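2021-05-24
Sock hanging task, Vinard station
Entered by: Elínborg Kragh

Collection resumed after the wrist cable on the left arm was rerouted. The target for this task remains 400 accepted episodes. Today 38 were recorded, of which 27 were accepted on first review by Eskil Solberg.

Most rejected episodes share one fault: the clip was pushed sideways along the rail before it opened. Operators are asked to bring the fabric up from below and to pause before releasing. Episodes with a second attempt are to be kept and tagged "retry", as agreed with Blomqvist. 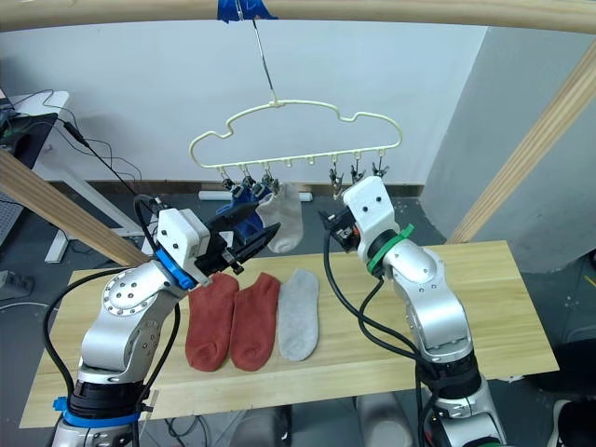
The tag list does not yet separate a missed clip from a dropped sock. Until it does, both go under "retry" with a note in the comment field. Sock order on the table is to be changed every 3 episodes.

Open: replacement clips from Isby, not yet received.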